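Holding Still in Ellon

The studio sits over the old Bachmann showroom, and you climb 41 stairs to reach it, which the teacher counts as a warm-up.
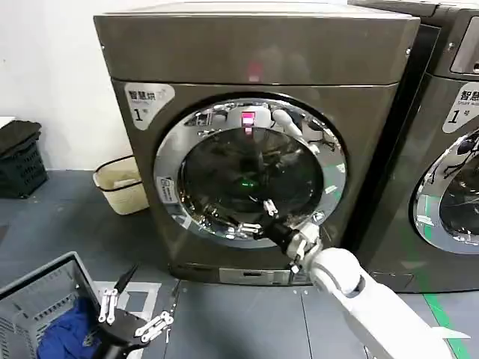 I had signed up for 20 classes on the strength of a stiff hip and a leaflet. The method is called Drimura, a slow cousin of yoga in which you take up a shape on the floor and stay there until your opinions change. The first shape was child's pose. I have met children, and none of them ever kept this quiet.

By September I could touch my shins – my own, on a good morning. The mat, a Ninia in a sad green, cost more than my shoes and smelt of tyres for a month.

What keeps me going is the last ten minutes, when we lie flat under blankets and are told to let the floor do the work. Someone always snores. I used to resent it, until a neighbour kindly let me know who it was.

A term costs £165, blankets included. Bring socks, and eat lunch early.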